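Última actualización: septiembre

Informe de avance — Programa de renovación de equipamiento, centro de día Montes

En este periodo se ha trabajado en la planta baja: retirada del mobiliario antiguo, revisión de paneles y puertas, y colocación de las piezas nuevas. De las 136 piezas previstas en el plan quedan 38 por instalar, casi todas en el pasillo y en la sala de curas.

El suministro de Otenari llegó completo en dos entregas. El de Arkdale se retrasó 15 días y obligó a cambiar el orden de los trabajos, sin coste adicional para el programa. Los paneles blancos se manejan a mano, de uno en uno, y se mantienen inclinados mientras se comprueban los cantos y las esquinas. Las etiquetas amarillas de advertencia se dejan puestas hasta la recepción final.
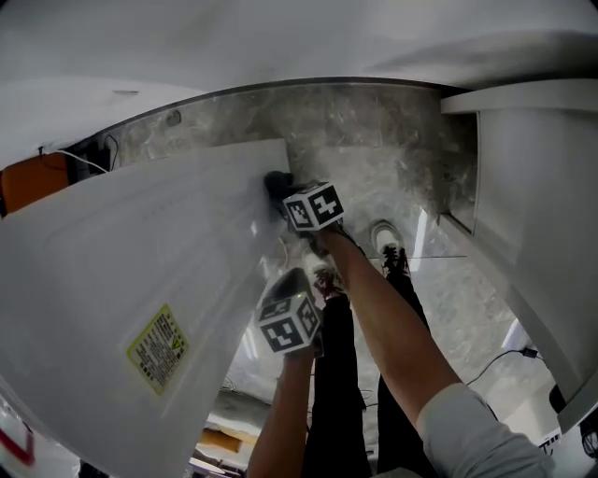

El reparto de tareas sigue como se acordó en primavera. Melquiades Huerta coordina la planta baja y firma los partes de cada jornada. Dos paneles se devolvieron por golpes en una esquina; Bovus aceptó el cambio y las piezas de reposición ya están en el almacén.

En cuanto al gasto, queda sin usar una partida de 800 euros destinada a transporte. Solicitamos pasarla a protección de suelos — mantas y cartón de obra — para la segunda fase, que afecta a las zonas de paso.

Pendiente para el próximo informe: cierre del pasillo, inventario de lo retirado y calendario de la sala de curas, que depende del horario del centro.

Compartido 15 veces · 0 comentarios

Este sitio utiliza cookies propias. Aceptar | Configurar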